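Jaldale Fiber & Yarn Forum > Knitting > Finishing and Care

Thread: Blocking ribbing – yes, no, or fistfight?

purlgrey
8/1/19
I have a ribbed cowl coming off the needles this week, knit in Plokadell worsted, 700 yards of it, and I can't decide whether to block the thing. The pattern says "block lightly." I have been knitting long enough to know that "lightly" means the designer didn't want to get letters. What do you all do?

stitchmarsh
Don't. Ribbing is supposed to be stretchy. You pin it out, it dries flat, and congratulations, you own a very expensive dish towel.

Oldbobbin
Disagree with stitchmarsh, as is tradition. Soak it for 30 minutes in cool water, squeeze, roll in a towel, lay it down and walk away. No pins. The stitches even out and the rib pulls itself back in.

stitchmarsh
It pulls itself back in if it's wool. Plokadell worsted is 50 percent cotton. Cotton pulls itself nowhere.

Oldbobbin
The old Plokadell was all wool. When did that change?

stitchmarsh
February. It's on the label, in the font they use for bad news.

purlgrey
Well, I just dug the label out of the trash and stitchmarsh is right. Does that mean I skip the soak?

kettle_and_cable
I'd still wash it. You want to find out now what it does, not after you've given it to your sister-in-law. I use Kavero wool wash on everything, cotton included, and my ribbing has survived. My patience with weaving in ends has not.

Oldbobbin
Kavero leaves a smell.

kettle_and_cable
It leaves a lavender smell. That's the part you pay for.

dropped2
Did anyone try steam? I hold the iron 2 inches over it and never touch down. Learned it from the Šimek finishing booklet, the only knitting booklet I own that doesn't call me "friend."

stitchmarsh
Steam is fine on cotton. Steam on acrylic is how I got a scarf that hangs like wet lasagna, so check the other 50 percent before you plug anything in.

purlgrey
Other half is wool, I checked. Going with the soak, no pins, and I'll steam the hem if it sulks. Mine's the yellow.

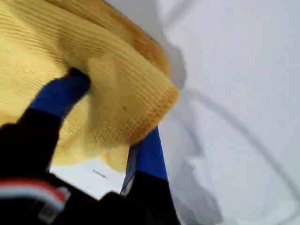

Oldbobbin
Steam the hem first and see if you even need the soak. And knit a swatch next time, so we can argue over something smaller.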